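Tustonlow Challenge FAQ

Do I need to know how to code?
Nope! Half of us started with zero. I learned by changing one number and watching the arm miss.

Do we get a real robot?
Not at first - it's all in the simulator until April.

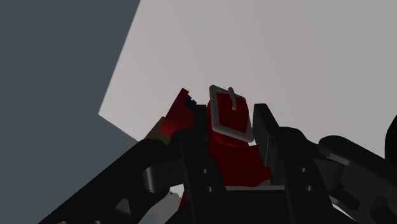

Gripper closed on the red part

How many tries do we get?
2000 per team, and please don't burn them all the first night (we used 631 before dinner).

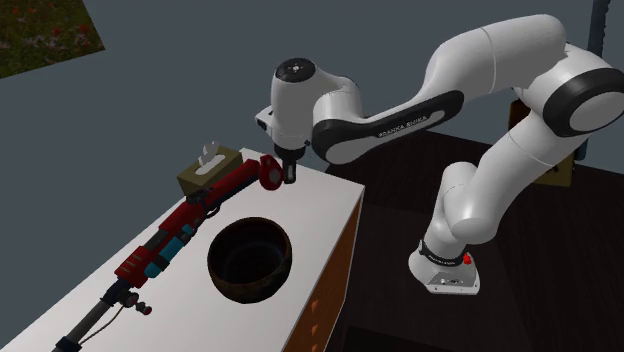 Fingers open over the table, next to the bowl

Can I move the bowl or the tissue box?
Sorry, the layout is fixed. You can add camera views, though, and I'd try a few!

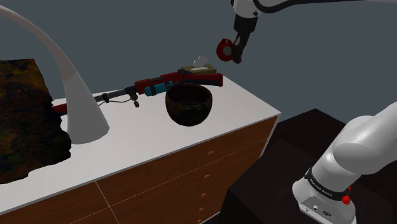 Tullau Robotics Club

Where do we meet?
Room 3084, right after classes. Bring a laptop if you have one.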